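About Trotari

Trotari runs online leagues and tournament servers for competitive video games. We handle match scheduling, bracket seeding, server hosting and result disputes for organizers who don't want to build those systems themselves. The company is registered in Stokton and has 40 employees, most of whom work remotely.

What we operate

Our main product is Baran, a match server platform for team shooters and racing titles. Baran assigns a server to each match when both captains check in, records the full input log, and closes the server when the result is confirmed. Input logs are kept for 250 days and can be requested by either team through the match page.

Jeroden is our league management tool. It covers rosters, transfer windows, eligibility checks and standings. Leagues can use Jeroden without Baran - results are then entered by hand or through the API. Tie-break rules are set per division and cannot be changed once the first match of a season has been played.
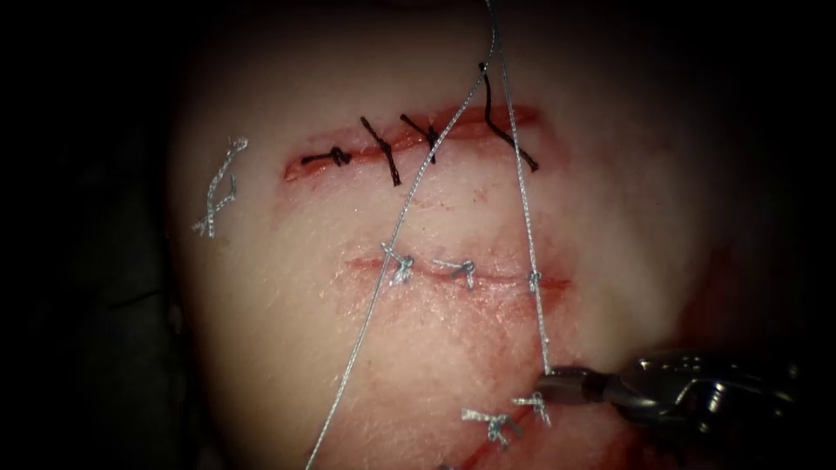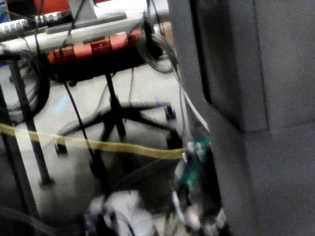 How matches are run

Every match has a check-in period before the scheduled start. A team that has not checked in when it closes forfeits the first map. If neither team has checked in, the match goes back to the league administrator, who can reschedule it or record it as unplayed.

Disputes are read by 2 referees working separately. If they disagree, a senior referee decides from the input log and the written statements. Video clips supplied by players are accepted as supporting material but do not replace the log. Decisions are posted on the match page with the rule number applied.

Referees may not rule on a division in which they have played during the current or previous season.

Fees

Organizers pay per season, by number of registered teams. Players pay nothing to Trotari. Entry fees set by a league go directly to that league, and prize money is paid out by the organizer under its own terms.

Working with us

New leagues are taken on twice a year, with the next intake in January. An application needs a rulebook, an expected team count and the name of a person responsible for eligibility questions. Leagues for players under 16 also need a written policy on voice chat and direct messages.

Support tickets are answered in English. For problems during a live match, use the button on the match page - email is not monitored during play.

Page last revised 2020-11-13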